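I promised my sister I'd write down what I've been doing with my evenings since December, mostly because every time I try to explain it over supper she thinks I've started building robots in the garage. I haven't! What I do is pick things up and put them down again, over and over, with a gripper in my hand, so that a learning system can have a good long look at how it's done.

Karine Penner got me into it (we used to curl together in Campbell) and she warned me it was slow going. She was right, but I've grown very fond of it. You settle in, you squeeze the fingers, you move the thing, you let go, and that's one example. My first evening I managed 16 that were worth keeping. By last week I was up to 172 in a sitting, and I walked home feeling like I'd won something.
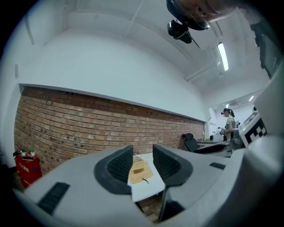 Lining up on the little wicker basket, with the brick wall behind.

The basket is my favourite and also the one that gives me the most grief. Wicker has a bit of give to it, so if you come in the way you would for a mug, you squash the side, and Sheldon MacLeod, who goes through our recordings afterwards, will send you a very polite note. He threw out 10 of mine in one go. His advice was to slow down for the last few centimetres and let the fingers come to rest before squeezing, and my numbers have been much better for it.

The other thing I had to unlearn was being tidy. I kept setting everything down in the same spot, square to the edge, the way my mother taught me to lay a table, and Sheldon wanted it crooked, turned around, too close, too far. A system that has only met one neat basket is going to be lost in my kitchen, that's for sure.

We're at 259 for the basket now, and Karine wants to start on tea towels next. I've been practising at home with a pair of salad tongs.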